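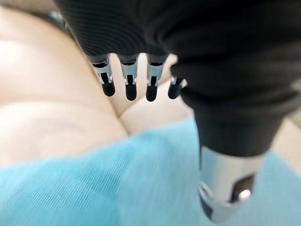 ¿Cuánto cuesta montar una mano robótica en un taller compartido? Unos meses de tardes y 2,000 euros en piezas, sin contar lo que se rompe.

Shanthi Sikder empezó en diciembre, en el taller Brordale. Primero los dedos, luego la muñeca — dos veces. Los motores, 900 euros. El controlador Zarnard, de segunda mano, sin manual. Cables por todas partes.

«El pulgar me quita el sueño», dice. Lleva tres versiones y ningúna le convence. Mañana imprime otra. Si queda filamento, claro.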